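Chapter 5
Setting Up and Keeping a Shared Workroom

Before you start

If you have worked your way through the first four chapters, you will already have a fair idea of how to choose a desk, how to measure a doorway before you buy one (please do measure the doorway!) and how to talk a landlord into a second coat of paint. Now we come to the part I have been looking forward to, where the furniture is in and the room has to be lived with. A shared workroom is a friendly sort of place when it is looked after, and a surprisingly grumpy one when it isn't, and most of the difference comes down to small habits that take a few minutes at the end of the day.

Throughout this chapter we will keep coming back to the small studio in Nastow that you met in Chapter 2. It is an older building with plenty of character, and it was fitted out on a modest budget of 4,000 dollars, which had to cover the desks, the seating and the delivery. The people who use it come and go, so no desk belongs to anyone in particular. That arrangement suits them very well, but it does mean that whatever is left out at night is waiting for somebody else in the morning.

5.1 Starting from the floor

I always tell my students to begin with the floor, even when the desks are crying out for attention. The floor is where cords gather, where bags get dropped and where a chair on casters will find the one thing you didn't want it to roll over. Walk the room slowly before you move anything. Look along the skirting, look beneath each desk, and note where the power comes from and which way the leads travel to reach it.

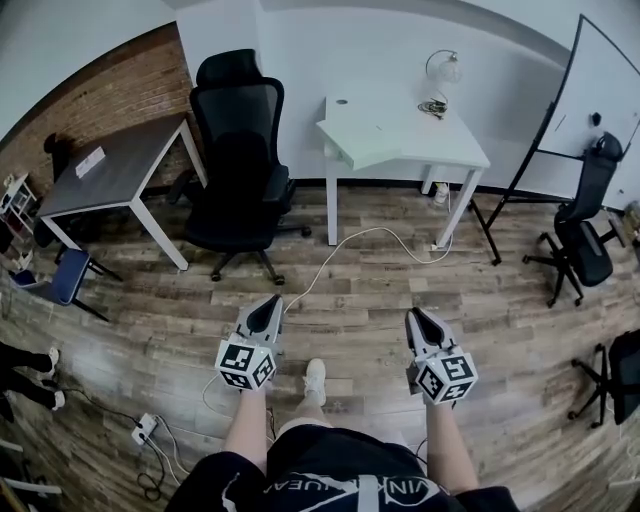

Figure 5.1 Power strip and cords on the plank floor, with desks and chairs beyond.

A power strip on the floor is a perfectly ordinary sight, and in many rooms there is no better spot for it. What you can do is decide on its place. Choose a position near the wall, out of the path people take to their chairs, and bring the cords to it by the shortest sensible route. Spare length can be gathered in a generous loop and held with a fabric tie. Avoid winding it tightly, and never run a lead beneath a rug or a chair mat, where damage can go unnoticed for months.

If a desk has a grommet (the round opening in the top meant for cables), get into the habit of using it. I know it is fiddly to feed a plug through from underneath while you are crouched there with your head against the frame, but you only have to do it once, and the lead then stays put when the desk is wiped down.

5.2 Clearing the desktop

With the floor sorted, you can turn to the surfaces. Our aim is a desktop that a newcomer could sit down at straight away. Take everything off that doesn't need to live there, give the top a wipe with a barely damp cloth, and put back only what the next person is likely to want. A lamp usually earns its place. Loose papers usually don't, although it is good manners to set them somewhere safe in case they turn out to matter to someone.

Boxes deserve a word of their own. They are wonderfully useful for odds and ends, and they have a way of settling on a desk for a whole season. Lift them with a hand on each side where you can, and check that the lid is secure before you tip or carry one.

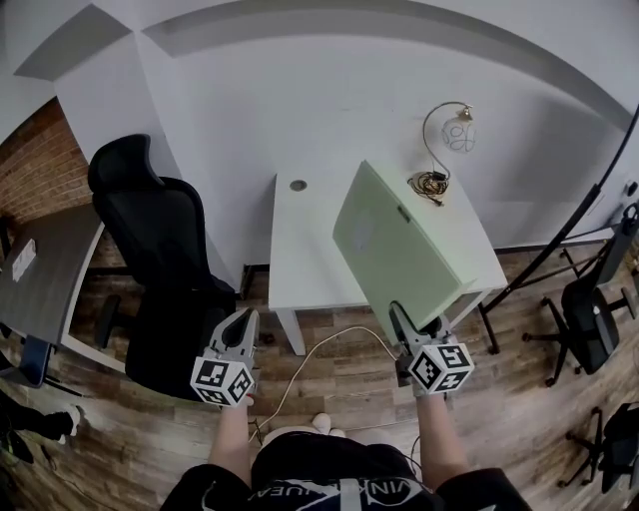

Should a storage box be kept on a shared desk?
Only while its contents are being used. At the end of the session it should go back to a labelled shelf or cupboard, so the whole desktop is free for the next person.

5.3 Chairs, and where they come to rest

Chairs wander. A chair on casters will drift to wherever the last conversation took place, and before long you have a cluster in the middle of the room and a desk with nowhere to sit. The Nastow group settled on a simple rule in June, which was that every chair goes back to a desk before the lights go off, and it hardly matters which desk. I rather like the ease of that. 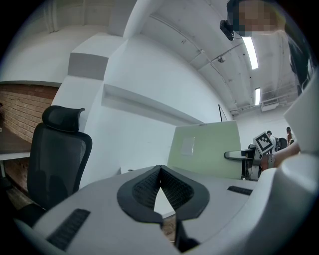

A chair with a headrest needs a little more thought than a plain one, as the tall back can block the view across a small room and may not sit neatly against the desk. Try it at a few angles before you decide where it should be parked. Check the casters while you are there too, and pick out any thread or hair that has wound itself around the axles. Once you have done this for each chair, turn to the worksheet at the end of the section and sketch your own room, marking the doors, the power points and the resting place of every seat.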